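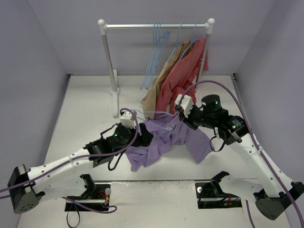

The two-arm cell at Gakex, with a light-blue hanger held between the grippers and a lavender garment on the floor below.

The technician who looks after the clothes-hanging cell at Gakex does not want to be asked when robots will do the laundry. I asked anyway, early on, and got a shrug. "Ask me when I last changed a cable," the technician said. "I can answer that one."

So we talked about cables. I had come with doubts. A pair of arms putting shirts on hangers sounds like a great deal of machinery for a chore most people finish while thinking about something else, and the cell itself did little to change my mind. It is a small white-floored space with pale walls on three sides, a little rail at the back, and two arms bolted along the front. What interested me more was how much of somebody's working week goes into keeping it fit to run.

The day starts with the purple cables, one for each arm. They lie over the outside of the white links, loose enough to let the wrists turn. On the right side the cable goes up in a high arc before it comes back down along the arm.

"That arc looks sloppy, and everybody who visits wants to tidy it," the technician said. "Please don't. If you tie it down flat, the wrist has nothing to pull from. We had it tied down in March and I spent two days chasing a fault that came and went. It was the connector getting tugged every time the arm reached across."

Wouldn't a proper cable guide solve that? I was told that Griltard, the small shop that supplies the cell's brackets, had offered one. It was tried for 19 days and taken off again.

"It was a nice part. It also caught on sleeves. Anything that sticks out in there will find a sleeve sooner or later."

The morning check takes longer than I would have guessed. With the power off, each arm is moved by hand through its full reach while the technician listens and feels for grit in the joints. Then the bolts at the front brackets are tried with a wrench. Then the power goes on, and the green lights on the wrist motors get a look.

I suggested that a green light must be reassuring. The technician was not having it.

"Green tells me the motor has power and is talking. It doesn't tell me the gripper is straight. I've had every light green and a finger bent far enough that it couldn't hold a wire. People trust those lights too much, and I include the people who write our software."

The grippers are the part that gets the most attention, and here my skepticism and the technician's started to line up. A wire hanger is thin and smooth, and it likes to roll. When two grippers share one in the air, any difference between them shows up as a twist. At Gakex they check this with a hanger and nothing else, before any cloth is involved. Both grippers close on the wire, the hanger is brought up level, and it is held there while the technician crouches and looks along it.

"If the hook end dips, I know which side to go to. If it spins, the pads are worn. I change the pads every 50 hours of running whether they look bad or not. I used to wait until they looked bad."

And what happened then?

"Then I'd find out in the middle of a run."

The hangers themselves get sorted. A bent one goes in the trash, and the technician is strict about it, having once lost an afternoon adjusting a gripper that was fine. I wondered aloud if this was a bit like cheating, given that nobody's closet at home is full of perfectly straight hangers. There was a long pause.

"Yes, a bit. I'd put it differently, but yes. I can't tune a machine against a bad hanger. Once it's tuned, you can give it all the bad hangers you want, and you should. We don't do enough of that."

I liked that answer better than anything in the Ekanayake brochure I had been handed at the front desk. Ekanayake is the firm paying for the work, and its brochure talks about "effortless garment care." I read the phrase out. The technician asked me to put the brochure away.

The floor is wiped every evening. Lint is the slow enemy, apparently, more than dust. It comes off the knits and gets into the wrist, and a wrist takes around 43 minutes to open, clean and close. The rail at the back gets a wipe too, and its feet are set back on their marks, since a rail that has crept even slightly makes the arms look clumsy when they are doing what they were told.

"Half of what people call robot mistakes are furniture mistakes," the technician said. I asked if there was any record behind that half. There wasn't. It was a feeling, freely admitted, and I note it as one.

There is a maintenance log, kept in a program called Fakance. I was shown a page of it. The entries are short: pads, left. Bracket bolt, right, quarter turn. Cable rubbed, moved. Several just say "looked, fine." I asked how many hours of care the cell needs for each hour it runs, and was told the log isn't set up to answer that. I think it should be. Anyone thinking of buying such a thing would want that figure before any other.

The technician agreed, though without much hope of getting the time to do it. The next job was already waiting: a short black cable under the right wrist that needed looking at before the next run, and a new set of pads for the left gripper, still in the bag.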